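Pritmont Residents' Newsletter
31 July 2024

Do we really need a plate under the water?
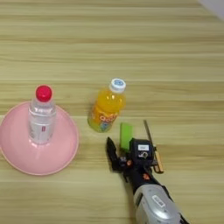 The great table ring question

Duygu Soylu has written in again about the tables in the common room, and since she has now written more often than anyone else on the subject, I gave in and tried her method. Put a plate under any bottle that comes out of the fridge, she says, and the wood will stay free of rings. She read it in a leaflet from Climness, who I understand also sell a set of coasters.

I am not convinced. On the afternoon I tried it, the water got the pink plate and the orange juice stood straight on the wood. If cold bottles are the enemy, the juice ought to have been the one to do the damage. I left both there through most of a long phone call, cleared them away, wiped the table with a dry cloth and looked at it from the window end with my reading glasses on. I could find no ring of either sort. Duygu says one afternoon proves nothing, and she may be right, but it also proves nothing for the leaflet.

What I will grant her is that a plate is easier to wash than a table. I would also grant that a drip on a plate stays where it is, while a drip on a table finds somebody's library book. Whether that is worth getting the crockery out every time a person wants a glass of water, I leave to you.

What about oiling?

Kevser Ağca thinks we are arguing about the wrong thing. In her view the wood wants oiling twice a year and after that you can stand what you like on it. She has the price of a tin from Altıntaş, and the tin is said to do 4000 square centimetres a coat. I got the tape measure out. That is a good deal less than one of our tables, so I should like to know how many tins "a tin" means before we go any further.

I have also heard from a reader in flat 236 who swears by mayonnaise for white marks. Please do not put mayonnaise on the common room tables. If you have done it at home and it worked, send me a note saying how long you left it on and what the room smelled like the next morning.

Colour

A few of you have asked whether the tables have gone darker. The brown streaks are the grain, and I am told they were there when the tables came from Plakberg. Wood of that pale yellowish sort has bands in it. Scrubbing will not shift them, and whoever has been having a go with the green side of the sponge is kindly asked to stop.

For August, then

Use a plate if you like. There is a pile in the cupboard to the left of the sink, and they go back there washed. Juice is more bother than water if it spills, so wipe it up while it is wet and go over the spot again with a damp cloth, or the next person's sleeve will stick to it. Hot pans still need a proper mat, and on that point Duygu, Kevser and I agree.

Kevser will bring the oil and try it on the underside of one table first. I have asked to be there. Anyone else who wants to watch it dry can leave a name in my letter box.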